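Good practice for robot work inside desktop computer cases

Before the arm goes anywhere near an open case, settle the rules with everyone who will stand at the cell. The steps below are the ones we use on the Jarora bench for processor and memory work. They assume the power supply is unplugged and the case is lying flat.

Step 1. Fix the ground path

Connect the chassis to the bench ground and check the gripper body against the same point. Do not rely on the arm's mounting plate. Black anodized parts insulate well, so measure at a bare screw head. Write the reading on the job sheet, form 1471.

Step 2. Set the approach

Teach one waypoint above the case wall and one above the board, and keep all sideways travel at the higher one. Near the socket, limit speed to 10 mm per second. Capacitors stand taller than people expect, and the row beside the processor is the first thing a wide finger linkage will touch.

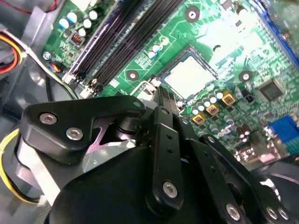 Negin Ghaffari
Automation Technician, Fothergill

Keep the linkage, and not only the fingertips, in your clearance check. On a board like this one the tips can sit just below the processor while the rest of the gripper is over other parts. Model the full gripper in the Gromine planner with a 5 mm margin on all sides.

Step 3. Deal with cables first

Tie back any loose wires before the first move. A planner does not know about a loop of cable that has been pushed aside by hand – if you move one, run the clearance check again.

Step 4. Work at the socket

Rules for this step:

Never let the fingers close over open socket contacts.
Handle the processor by its edges.
Stop if the lever meets more force than the limit on the job sheet. Do not raise the limit to finish the job.
Keep one person at the stop button with no other task.
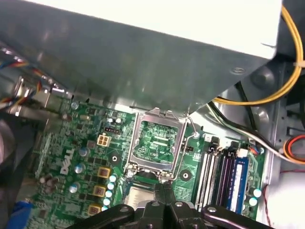 Negin Ghaffari
Automation Technician, Fothergill

With the fingertips nearly closed, the grip opening tells you little about where the arms are. Look at both sides. Square inductors and small capacitors can be close to one arm while the other has plenty of room.

Step 5. Retract and record

Go straight up to the high waypoint, then out. Log the program version, the force limit and any stop, including ones you cleared yourself. Logs go in the Filia folder and stay there for 7 years.

If a stop happens twice at the same point, leave the arm where it is and call the cell lead. Do not jog it free toward the board.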